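[인터뷰] 객실 정리, 기계에 맡길 수 있는가
2021년 1월 13일

숙박시설 운영사 디모라(Dimora)는 지난해 12월부터 객실 정리 작업의 자동화 가능성을 검토하고 있다. 본지는 검토를 총괄하는 시린 모포켕 시설운영부장과 현장 평가를 맡은 응언 응이엠 선임연구원을 만나 현재 수준과 한계를 들었다.

모포켕 부장은 기대치를 먼저 조정해 달라고 당부하였다. "당사가 관리하는 객실은 687실입니다. 한 곳에서 잘되는 동작이 나머지 객실에서도 되리라고 가정할 수는 없습니다."

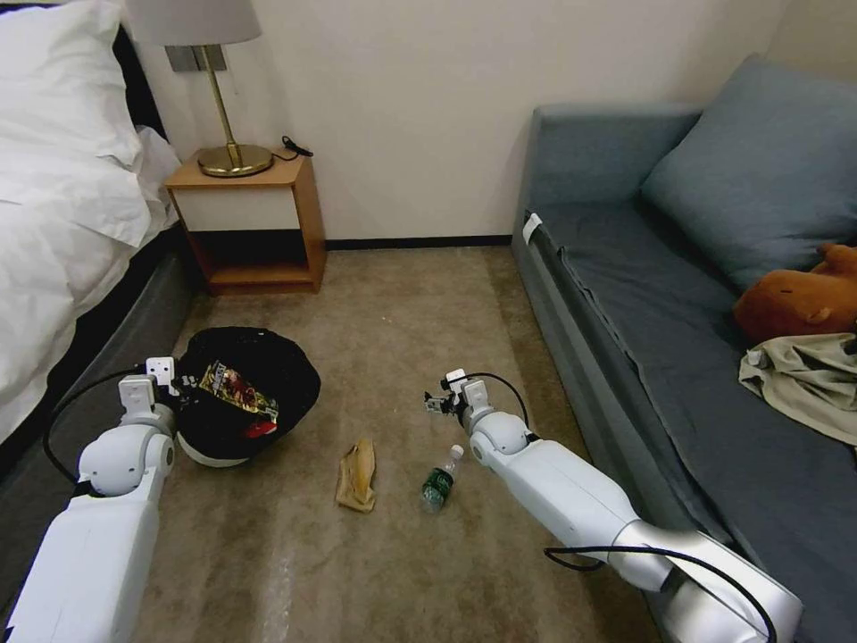

평가 항목은 객실 정리원의 업무 지침에서 가져왔다. 침구 교체와 욕실 청소는 제외하고 바닥에 놓인 물건을 치우는 일부터 다루기로 하였다. 응이엠 연구원은 이 작업이 사람에게는 가장 쉬운 축에 들지만 기계에는 그렇지 않다고 설명하였다. 카펫 위에 옆으로 누운 투명한 생수병과 구겨진 황갈색 물체만 놓고 보아도 잡는 위치와 힘을 각각 달리 정해야 한다. "병은 모양이 일정한 편입니다. 구겨진 것은 매번 새로운 물건이나 다름없습니다."

속도에 관해서는 두 사람의 의견이 갈렸다. 모포켕 부장은 숙련된 정리원이 60초면 끝낼 일에 기계가 훨씬 긴 시간을 쓴다는 점을 지적하였다.

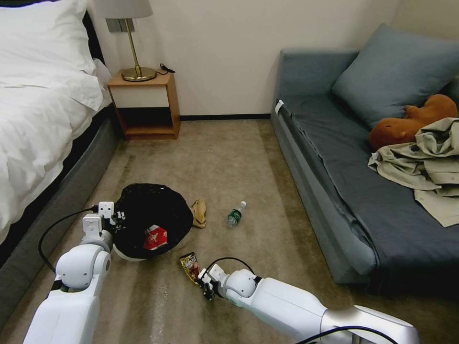

반면 응이엠 연구원은 속도를 현 단계의 주된 지표로 삼지 않는다고 밝혔다. 그는 "투숙객이 없는 시간대에 작업한다면 느린 것은 감수할 수 있습니다. 버려서는 안 될 물건을 버리는 일은 감수할 수 없습니다"라고 말하였다. 연구진은 이에 따라 동작 기록 2,000건을 검토하면서 물건을 잘못 분류한 사례를 별도로 관리하고 있다.

쓰레기통 역시 쉽지 않은 대상으로 꼽혔다. 부드러운 재질은 집게가 닿을 때마다 형태가 변하고, 접힌 부분이 입구를 가리면 물건을 넣을 자리를 다시 찾아야 한다. 응이엠 연구원은 두 팔의 역할을 나누는 방안을 시험 항목에 포함하였다고 전하였다. 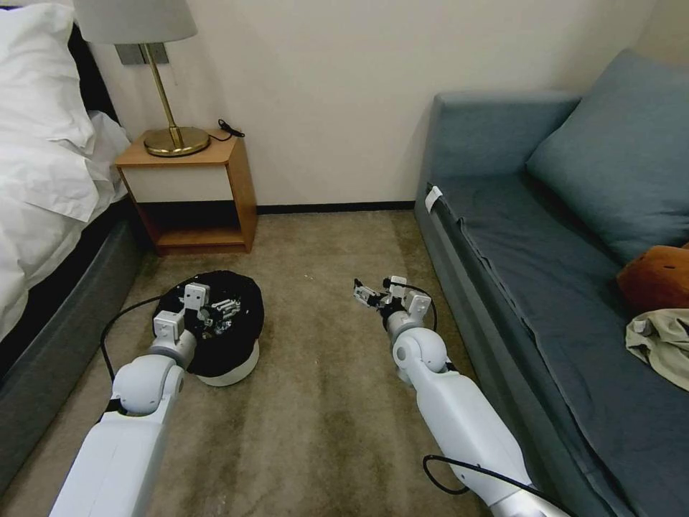
현장 인력과의 관계

정리원들의 우려에 대해 모포켕 부장은 인력 감축 계획이 없다고 답하였다. "허리를 숙이는 작업이 줄어든다면 도입할 이유가 됩니다. 다만 소파에 놓인 옷이 손님의 것인지 판단하는 일은 당분간 사람이 맡아야 합니다."

도입 시점을 묻자 그는 확답을 피하였다. 응이엠 연구원은 바닥 정리에 한해서는 감독자가 있는 조건에서 제한적인 시범 운영이 가능하다고 보았다. 객실 전체를 맡기는 문제는 다음 평가 이후에 논의할 예정이다. 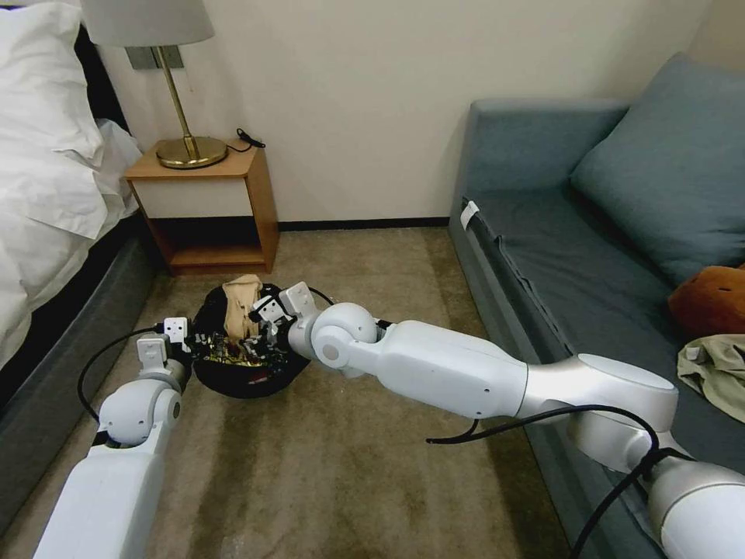
객실 바닥의 검은색 용기 양쪽에 놓인 두 로봇 팔의 집게.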